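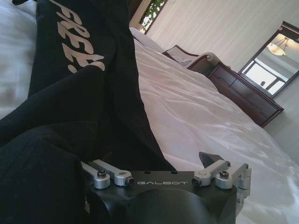
Folding on the bed: your questions

I fold all my laundry on the bed, and ever since I mentioned it I keep getting the same handful of emails. So here goes!

Why the bed and not a table?
Space, mostly. My table is 30 inches deep, and a hoodie sleeve always ends up hanging off the side. On a big bed I can spread everything out and walk around it.

Doesn't a squishy duvet make it harder?
A little, yes. I pull the duvet tight first and smooth each piece with my palms (slowly, or the bottom layer bunches up). Thin T-shirts are the worst for this.
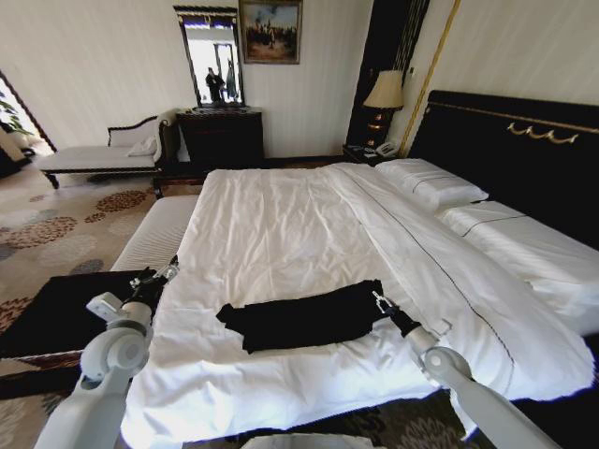 Black on a white duvet, with the pillows left up at the headboard.

How do you keep lint off black clothes?
I wash the duvet cover by itself, inside out, and go over it with a lint roller before I start. My Bulton roller has lasted me since December.

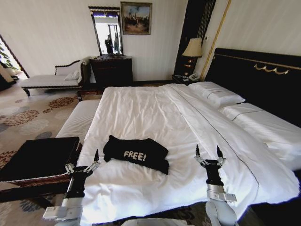 Should I fold a printed T-shirt with the print inside or outside?
I leave it outside so I can find the shirt I want in the drawer. If the print is old and cracking, fold it in thirds so the crease misses the middle.

How long does a full load take you?
About 42 minutes with the radio on. Socks are another story, and I do those on the couch.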